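Teaching by demonstration (robotics)

From the Kiltorel Handbook of Everyday Automation
Last revised 16 May 2021

Teaching by demonstration is a way of getting a robot to do a job by showing it the job. A person guides the machine through the task, either by taking hold of its arms or by steering them from a distance, and the machine records what its joints, grippers and cameras were doing at every moment. Those recordings then serve as the raw material from which a control program is learned. The method is also called learning from demonstration, imitation learning or, in older shop-floor usage, "lead-through."

It is one of the most rewarding corners of robotics for a newcomer, and for a wonderfully simple reason: anyone who can fold a shirt already holds the knowledge the robot needs. The hard part is getting it across.

Background

Industrial arms have been led through their motions by hand for decades. In early paint shops, an operator would grip the spray head, walk it around the work, and the arm would play the same path back over and over. Playback of this kind works beautifully when every part arrives in the same place. It fails as soon as something has shifted, and that kept the idea fenced inside factories for a long time.

What changed is the step between recording and playback. A modern system does not replay one path. It compares many demonstrations of the same task, along with the camera views that went with them, and learns which movements belong with which sights. A sleeve lying a little to the left should lead to a reach a little to the left.
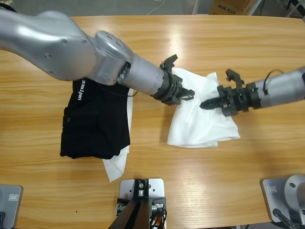
Cloth is the favorite test. A rigid box has six numbers that describe where it is and which way it is turned. A shirt has no such short description. It can bunch, twist, slide under itself or hide its own collar, and two crumpled shirts are never crumpled in quite the same way. People deal with this without thinking, which makes it exactly the sort of skill that is easier to show than to write down.

Showing by hand

In hand guiding, known more formally as kinesthetic teaching, the motors are set so that the arm carries its own weight and moves freely when pushed. The teacher holds the arm near the wrist and walks it through the motion. It feels a bit like dancing with a very patient partner!

The great strength of hand guiding is that the teacher feels the arm's limits directly. If an elbow will not bend any further, that is obvious at once. Its weakness shows up with two-armed work. One person can hold two wrists, but opening and closing two grippers at the same moment takes more fingers than most people have. The teacher's own arms can also end up in the camera views, where they may confuse the learning later on.

Showing by remote control

In remote control, or teleoperation, the teacher stays clear of the working arms and drives them through some other device. Common choices are:

Leader arms. The teacher moves a second, usually lighter, pair of arms, and the working pair copies them joint for joint.
Hand controllers. The position of each controller in the air sets the position of a gripper, and a trigger opens or closes it.
Gloves and hand tracking. Finger movements are measured and passed on to the gripper or robot hand.

Leader arms are widely liked for fabric work because both hands stay busy in a natural way. The teacher can pinch with one side while smoothing with the other, and the cameras see only the robot and the things on the table.

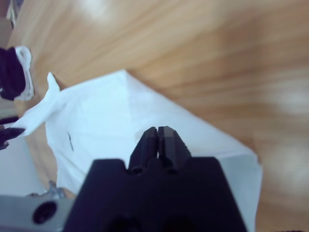 Camera views

Most setups combine a fixed view of the whole work area with a closer view from each wrist. The fixed view tells the system where things are in relation to one another. The wrist view takes over in the last stretch before a grasp, when the arm itself may be blocking the wider picture.

The views have to be recorded in step with the joint readings. A delay too small for a person to notice can still teach the robot to close its gripper late. Checking the timing is dull work, and well worth doing before a long session instead of after one.

The Carnby sessions

A good small-scale account comes from the Carnby workshop, where Tia Wragg and Ramil Samonte gathered 772 demonstrations of two-armed cloth handling over 30 working days, using three teachers. Their notes, published under the title Prultari, are cheerful reading and full of useful detail.

Wragg found that the teachers had very different styles. Poppy Rowbotham moved quickly and let go early, trusting the cloth to fall well. Kieran Holroyd liked to hold both corners until the last moment. Each style produced neat results on its own, yet a program trained on the two mixed together would sometimes hesitate over the table, caught between one habit and the other. The group settled on a shared order of moves and recorded the early sessions again.

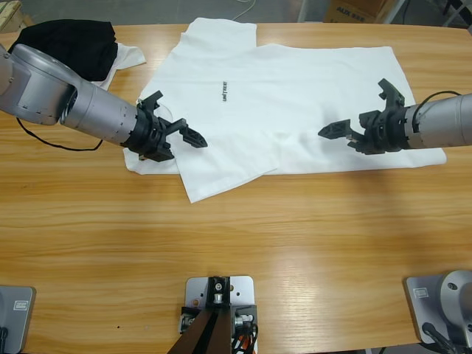

Samonte's part of the notes deals with starting positions. In the first week every shirt had been set out in nearly the same spot, and the trained robot did very well there and poorly anywhere else. From the second week on, the teachers turned and shifted the cloth before each recording. Untidy starts took longer to demonstrate but were, in his words, "worth double the neat ones."

Mistakes and recoveries

Should a failed grasp be thrown away? Older practice said yes. Many teachers now keep a recording in which the gripper misses, backs off and tries again, provided that the second try is a clean one. A robot that has only ever seen perfect work has no idea what to do once something slips. Deliberate recovery lessons, where the cloth is started in an awkward state, serve the same purpose.

Recordings that end in a muddle are still usually dropped, as are those in which the teacher stopped to think. Long pauses are a special nuisance, for the robot will happily learn to pause too.

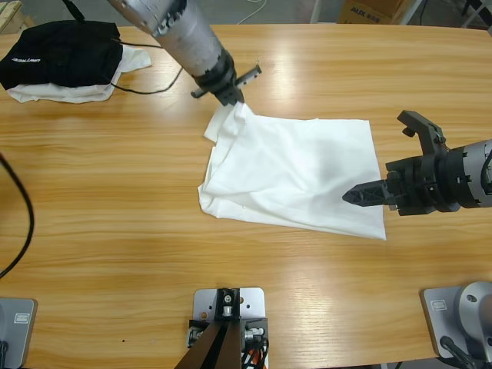 Advice for teachers

Malcolm Blackburn's Goodall course notes, often passed around among beginners, recommend the following:

Practice the task with your own hands first, using only a thumb and one finger on each side.
Move at a steady, moderate pace.
Look at the camera feeds while you work. If you cannot tell from them what to do next, the robot will not be able to either.
Finish each recording with the arms in the same resting pose.
Take breaks. Tired teachers make tired data.

Limits

Demonstrations cost human time, and a skill learned on one table may not carry over to another with different lighting or a different surface. Simple grippers also have little or no sense of touch, so a teacher working by remote control has to judge by eye whether one layer of fabric has been picked up or two. Force feedback, which lets the teacher feel some of what the gripper feels, helps a good deal but adds cost and upkeep.

See also

Bimanual manipulation
Force feedback
Lead-through programming
Leader and follower arms
Robotic laundry folding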